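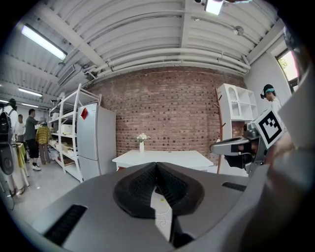
# Lodhi opens shared workroom, brick wall and all

FOR RELEASE Monday, 9 a.m.

Lodhi is opening its workroom to small makers this February. 14 members to start. Exposed brick at the back, a plain white table in front of it, flowers in a white vase. White metal shelving for boxes and whatever else people bring in. Tall silver fridge with a freezer up top, shared, so label your lunch.

"We wanted a room people would want to sit in," said Anika Nguyen-Tran, who runs the space. "The brick stays. We got asked alot."

Membership $90 a month, shelf space included. Day pass $14. Room bookings go through Utell, evenings too.

Open house Monday, 5 p.m. to 8 p.m. Coffee, short tour, sign-up sheet on the table. No RSVP needed.

Press contact: Anika Nguyen-Tran, Lodhi, ext. 66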